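4.3 Recording a Table-Clearing Demonstration

This section applies to operators who have completed the calibration procedure in Section 4.2. The table-clearing task forms part of the Seok long-sequence set, and each operator is expected to contribute 100 accepted episodes before moving to another task.

1. Start the Rotari recorder and confirm that both hand-held grippers are listed as connected.

2. Set out the tableware according to the layout card for the episode. Bowls may be placed off-centre on the saucer. Chopsticks may lie at any angle and need not be placed together.

3. Take one gripper in each hand and stand facing the table. Hold the jaws close to the objects without touching them, and keep both cables to the outside of the hands.

4. Remain still until the start tone has ended. Movement during the tone will cause the episode to be rejected at import.

Note: The starting pose should differ slightly from one episode to the next. In the December trial, policies trained on a single fixed starting pose performed poorly when the tray was moved.
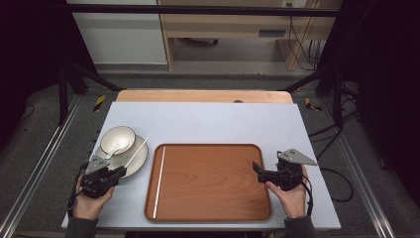 5. Transfer the tableware to the tray one item at a time. Chopsticks are to be gripped near the middle. Where a layout begins with a chopstick already in the tray, leave it in position.

6. When the last item has been released, withdraw both grippers from the tray and hold them still for 2000 ms. The segmentation script uses this pause to find the end of the episode.

CAUTION: Do not step over the floor rails while holding the grippers. Put both grippers down before leaving the table.

7. Review the episode in the Privano viewer. Accept it only if tracking coverage is 98 per cent or higher for each gripper. Episodes below this value must be recorded again using the same layout card.

Note: A dropped item does not invalidate an episode provided that it remains on the table and is picked up again. Mark such episodes "recovery". They are trained separately, as described by Geum-ok Maeng in Appendix C.

4.4 Transferring Episodes

Episodes are to be transferred at the end of each session in batches of no more than 400. Requests for additional layout cards should be addressed to Daniyal Rana.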